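I have been meaning to write about the lamp since December, and today I finally sat down to do it – with a cup of tea that has already gone cold, of course.

Sumaiya Begum and I share the long white desk by the window, and for ages there was nothing on it but keyboards and cables. Then I found a little table lamp at a flea market, with a frosted glass shade covered in thin dark swirls and a slender brass arm. It cost me 65, and I would have paid more (please don't tell the seller!). 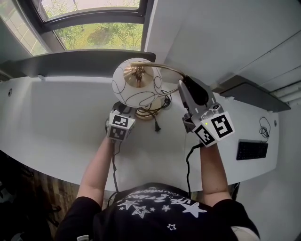
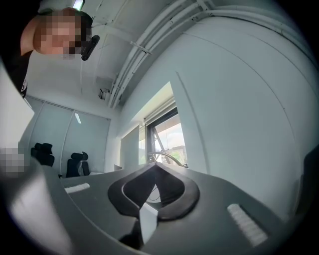 I like having it near the middle of the desk, where the glass gets some daylight and the trees outside make everything feel softer. The cord is far too long, so I keep winding it around the base, and every few days it works itself loose again. Verna Oyelaran says I should drop it through the grommet hole and be done with it. She is probably right, but then I couldn't move the lamp whenever I fancied, and moving it is half the fun. Next I want to find a warmer bulb, and maybe do something about that tangle of cables by the keyboard.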